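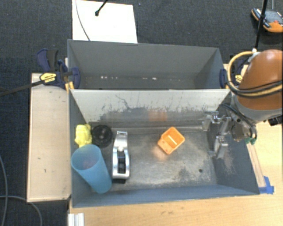
A reader in Piltdale wrote in last week to say she gives every odd bit in the house one bin, and when the bin is full, something has to go. No second bin, no "just for now" shoebox on top of the fridge. I love this, and I've been trying it ever since (with mixed results, I'll admit!).

My trouble is the stuff that doesn't belong with anything. A plastic cup that lost its set, a black lid that might fit a jar I gave away, a tape dispenser, a little yellow plastic thing I couldn't name if you paid me. They all end up lying together at the bottom with the dust, and I keep stepping around the question of what they're for.

So on Thursday I set a timer for 30 minutes and went through the kitchen drawer and the hall closet. The tape dispenser got a proper home by the gift wrap. Orphan lids went on the counter, and anything that hadn't met its jar by bedtime was out. I got rid of 70 things — mostly lids, I'm a little ashamed to say — and the drawer closes again.

If you want to join in, the swap table at the Birkel Street hall is open all through January, and they'll take cups, lids and desk stuff as long as you wipe them down first. Send me your final tally and I'll print the best ones next month.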